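Film Project Report: "Promstead"
Submitted 12/25/23

So my film is called Promstead, and it's a drama about a girl named Ilka who has to tell her grandfather that she's sold his boat. That's the whole plot! My first outline had a drowned cousin, a letter and a court case in it, and my tutor crossed out everything except the boat. I was pretty annoyed for a weekend and then I started writing, and the pages came much faster than before.

The assignment was a short drama with two speaking parts, shot in no more than two locations, plus this report. I used the kitchen at my aunt's place in Usetlow and the boat ramp down the hill from it. The town in the film is called Promstead because I liked how it sounded (a little stiff, a little sad) and I didn't want people from Usetlow telling me which street I got wrong.

Writing

The first full script ran to 2102 words, and almost 1000 of them were Ilka explaining herself. She explained on the ramp, she explained at the stove, she even explained to the dog, who I later cut as well. When I read it out loud to my sister she started answering her messages in the middle of page three. I took the biggest speech and gave Ilka one line in its place: "The man from Lindqvist came Tuesday." Lindqvist is the boatyard. Grandpa knows what that means, and if you've been paying attention you know too.

I think the hardest thing for me was leaving the grandfather's side alone. I kept wanting him to forgive her on screen. In the version I shot, he asks what she wants for supper, and she says she isn't hungry, and he cooks anyway. Some of my classmates read that as forgiveness and some thought he was freezing her out. I'm happy with both, although I do know which one I meant.

Casting

Toivo Ojala played the grandfather and he was so good that I rewrote two scenes around his pauses. He'd done stage work before but no film, and his first few takes were loud enough for the back row. I asked him to talk as if Ilka was asleep in the next room. After that I barely gave him notes! Ilka was played by my roommate, who learned her lines on the bus and got seasick on the ramp, on dry land, which I still can't explain.

Shooting

We shot over four days in December. The light was gone by late afternoon, so all the ramp scenes had to come first and the kitchen scenes filled the evenings. I'd planned the confession as a single take of 60 seconds with the camera on Ilka's face the entire time. It fell apart every time somewhere past the middle, usually because I'd written "however" into the mouth of a nineteen-year-old. We changed the word and got it.

Sound was my weak spot. The refrigerator hums under the first kitchen scene and you can hear it drop out at the cut. I tried to fix it in Clodeo, where I did the whole edit, and I made it worse, then undid that and left it. By the end my project had 123 clips in it with names like "kitchen good" and "kitchen good REAL." Next time I'm naming things on the day. 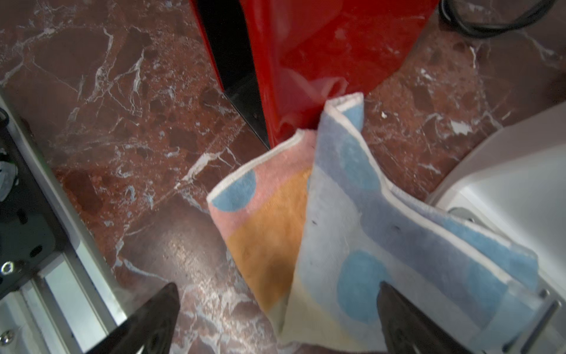
Color took me longer than the edit did. The ramp scenes were easy, I left them cold and gray, but the kitchen kept coming out brown and gloomy, and I didn't want the audience to feel sorry for these two before anybody had spoken. I wanted the colors of a folded towel, basically: soft pink, a wide stretch of orange-ochre, that pale lavender-gray next to cream, and the light blue dots for a bit of cheer. A thin white hem around all of it, too, if I could have worked out how to do that with a window. I got the ochre into the walls and the pink into Ilka's face, and the lavender-gray turned up in the shadows by accident.

Feedback and changes

At the class screening people laughed at the supper line, which I hadn't expected, and it was a warm kind of laugh so I kept the timing as it is. Two people asked where the parents were. I'd thought about it so much that I forgot to put it in! I've since added a shot of one phone call that Grandpa doesn't pick up.

My tutor thinks the last shot of the empty ramp should go and the film should end on the frying pan. I've tried it both ways. The version I'm handing in still has the ramp, and the other ending is saved in the same folder in case you'd like to compare.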